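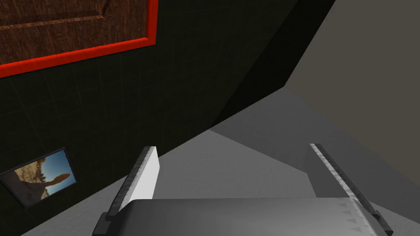

Why does the dishwasher stop mid-cycle and show code 84?
Code 84 means the machine didn't sense enough water within its fill time. Check the supply valve and the inlet screen before ordering any parts.

Home > Support > Kitchen > Tickets

Filed under: Dishwashers, Error codes

Ticket opened Thursday, July 2, 2020 by Tuấn Trương
Model: Ruvum 2000, bought from Trelgate in May

Problem: Runs normally on the rinse setting. On the long wash it stops and beeps, then the display shows 84. Power off and on clears it, but it comes back the next time.

Tried so far:
– Supply valve under the sink was only half open. Opened it all the way. No change.
– Cleaned the filter at the bottom of the tub. Some grit in it. No change.
– Ran the long wash empty. Got 86 this time, then 84 on the next run.

Reply from support, Borport desk: 86 is the float switch. Both codes together usually point to the inlet side. Shut off the water, take off the fill hose and look at the small screen inside the fitting. Check the hose for a kink behind the cabinet too.
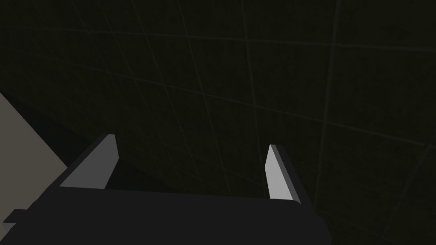
Close view, gripper with two fingers

Update from Tuấn: Screen had scale on it. Soaked it in vinegar and put it back. Hose was pinched against the wall – moved the machine forward a little. Four long washes since then, no code.

Status: Closed. Reopen if 84 returns. Replacement hoses are the Munasinghe type with the elbow end.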